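Housekeeping

The Art of the Turned-Down Room

At the Plomden, the evening service begins at six and is overseen by Sinéad Kinsella, who joined the hotel as a chambermaid and now trains its staff. Guests' clothing is treated with particular care. A dark coat left in a heap on a white duvet is to be lifted, shaken once and hung, and a turned wooden coat stand near the bed spares the longer walk to the wardrobe. Papers and shopping on the dresser are left as found — a rule Miss Kinsella has applied in all 108 rooms since her appointment.
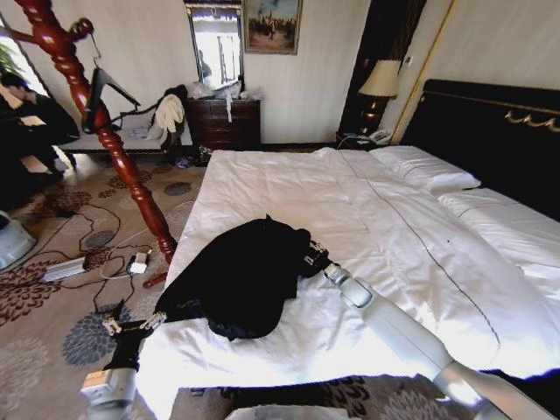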